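**Kivel parallel gripper: stock page and bench notes**

Price: £300, fingers and mounting plate included. Current stock: 6.

Kivel's own sheet calls this a gripper for "any household object". We sell it, and we'd still advise you to read that line with one eyebrow up. A parallel gripper opens and shuts. How well it does that depends a great deal on what you put between the fingers, and most makers choose something kind.

Shirin Bahrami and Salim Simiyu have been trying it on our toy kitchen bench, on the same arm we used for the Gallden in May. Blocks are the easy case: flat sides, square corners, nothing that rolls. We don't give marks for blocks. The tapered toy carrot is a better test, and so is anything with a thin handle.
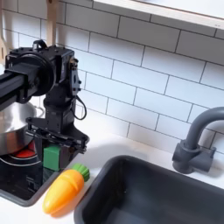 The Gallden costs more and we haven't yet seen what the extra money buys. Its fingers felt stiffer by hand, but Salim couldn't tell the two apart on blocks, and we won't print a ranking on that basis. The Kivel sheet also claims 1,388 grips between adjustments. We asked how they were counted and what was being gripped. No reply so far.

**Before you order**

- Check the bolt pattern on your wrist. Adapter plates are sold separately.
- Leave slack in the cable at the wrist.
- Controller not included. Ours is a Mushi, and we can't vouch for others.

Unused units can come back within 21 days. Fitting questions go to Akinyi Were at the Hukadent parts desk.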